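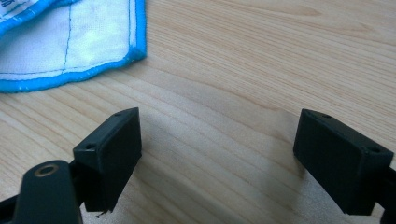 Session 5: Recording a cloth task with the hand-held gripper

Teaching a robot by hand means that a person does the task first, holding the same kind of fingers the robot will use, and the robot later learns from the recording. The difficult moment with cloth is the approach, before anything is gripped. With the fingers open over bare wood and the folded white cloth still away to the upper left, you must already have decided which part of the blue border you will take. If you decide late, the recording shows a hesitation, and the robot learns to hesitate too.

Before you record
Put the cloth flat on the table, inside the reach of your arm. Check that both fingers open and close freely. Say your group name aloud at the beginning of each recording.

The approach
Come down slowly, with the two pads at the same height. Stop a little above the table and then move sideways to the cloth. Do not press the pads into the wood - the real arm in the Kadville room will press much harder than you do.

The grip
Take the edge and not the middle. A stitched border is thicker than the rest of the fabric and is easier to hold with flat pads. Close in one movement. If you miss, open fully, go back and begin the approach again. Keep the missed attempts in a separate folder, we will need them in the June session.

Remote control
Groups which work with Santeri Turunen do the same task from the desk, with the Dirkik controller. You will feel nothing in your fingers there, so the eyes must do all the work. Most students need more time for this part.

How much to record
Each group makes 300 recordings. Last year the group of Nelli Keskinen stopped at 201 and their robot could fold only when the cloth lay in one corner of the table. Change the position of the cloth often, and turn it also.

To hand in
One page about your choice of grip point, with two failures explained. Leave it with Aarne Hakala in room 131 by Tuesday, four o'clock.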